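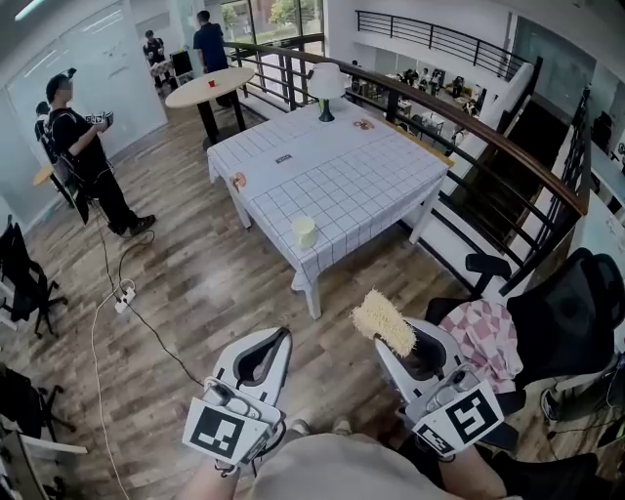

Fereshteh Safavi wrote after the last Hunder reunion that it was the first one in thirty years where she had not been sent the date twice and the venue never, and asked that whoever kept the list please go on keeping it.

The list is kept by the Bemumside Alumni Office. We are the office responsible for former students of Bemumside School and of the two schools merged into it, Vetholm Girls' and Crabtree Technical. We maintain the contact register, schedule class reunions and administer the annual Hunder weekend, named for the hall where the combined dinner is held.

What we do

The office organises reunions at the 10, 25, 40 and 50 year marks. Classes wishing to meet at other intervals may do so using our register, provided one member of the class agrees to act as convenor and is recorded as such. A convenor receives a mail-out to the class sent on their behalf. Addresses and telephone numbers are not released, to convenors or to anyone else.

The Hunder weekend takes place in April. The Friday evening is unstructured. Saturday consists of a tour of the school grounds, class lunches at separate tables and the combined dinner. Sunday morning is left free for travel. Attendance last year was 311, of whom 254 stayed for the dinner. Partners and adult children are welcome at all events except the class lunches, where seating is limited.

The register

Each entry holds a name at enrolment, a current name, a leaving year, a school of enrolment and one means of contact. Leaving year is the year in which a student would have completed Year 12 with their class, whether or not they did so. People who left early, transferred or repeated a year may ask to be listed with a second class and will then receive notices for both.

Vetholm records are complete. Crabtree records have a gap covering 5 leaving years, for which only the prize lists survive. If you attended Crabtree and have never heard from us, this is the likely cause – please write with your leaving year and the name of a form teacher, and an entry will be created.

Deaths are recorded on notice from family or a classmate. The entry is closed and the name is read at the next Hunder dinner unless the family prefers otherwise.

Regrets and late changes

Those who find they cannot attend after registering should tell the office in writing. Meal fees are refunded in full up to 30 days before the weekend. After that date the fee may be transferred to another member of the same class, or held as a credit for the following year. Letters of regret addressed to a class are passed to the convenor and are usually read out at lunch. Mark the letter 'private' if it is not to be read.

Registrations for this year close on Tue 25 January. Dietary and access requirements can be changed after registration closes, as can table requests within a class.

How we are funded

The office receives a fixed annual allocation from the school, covering postage, the register software and one part-time salary. Reunion events are costed to break even. We do not solicit donations at reunions, and the register is not used for school fundraising. Former students who wish to contribute to bursaries are referred to the school's own office.

Contact

Correspondence should be addressed to the Alumni Office, Bemumside School. Include your leaving year and your name at enrolment. Enquiries are answered in the order received – replies are slower in the weeks before the Hunder weekend.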